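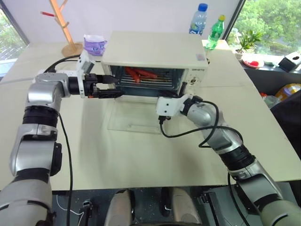

Returning a countertop oven bought through a residents' purchasing scheme

Posted by Harsh Prajapati in Household and Consumer Matters

I should be grateful for guidance on the following. In March our residents' association arranged a joint purchase of small kitchen appliances from a retailer called Bakalis. My share was one white toaster oven, for which I paid the association 146 pounds by bank transfer. The association then placed a single order in its own name.

The oven does not hold its temperature. I have checked it with a separate oven thermometer on several evenings and the reading falls well below the setting once the door has been closed for a while. I wrote to Bakalis, who replied that they have no record of me as a customer and can only deal with the account holder. The association's secretary has told me that the matter lies between me and the shop.

I have kept the box, the instruction booklet and the delivery note, although the note lists all of the appliances together. To whom should I address my complaint, and is there a form of words I ought to use?

Magdalini Lambrakis

The retailer's position is not unusual. The contract of sale was made with the association, and it is normally the buyer named on the order who must raise the fault. You should therefore write to the association in the first instance, setting out the date of delivery, the sum you paid and the nature of the fault, and ask that it submit a claim on your behalf within a stated period. Twenty days would be reasonable.

I would suggest the following wording: "The appliance supplied to me under the joint order is faulty. I request that the association, as purchaser, seek a repair, replacement or refund from the retailer, and that it confirm in writing when this has been done."

Attach a copy of your bank transfer and your temperature readings, with the dates on which they were taken. Do not send originals. You may also wish to look at the booklet for a manufacturer's guarantee. Some guarantees are given to whoever owns the appliance, in which case you may be able to claim directly — but check whether registration was required.

Please note that this is general information. A local advice service will be able to look at your papers.

Pantelis Karamanlidis

We had the same trouble with a Kundari kettle. The shop gave in after the second letter. Keep the box.

Anastasia Drakos

I agree with the first reply, subject to one addition. If the association's written rules say anything about joint purchases, quote the relevant paragraph in your letter. Ours, at Osetti Court, state that the association acts as agent for each member, and that changed the answer considerably when a freezer arrived damaged. The retailer accepted the member as the true buyer once it had been sent a copy of the rules and the list of names.

I would also advise against using the oven while the claim is open.

Last edited 2/7/21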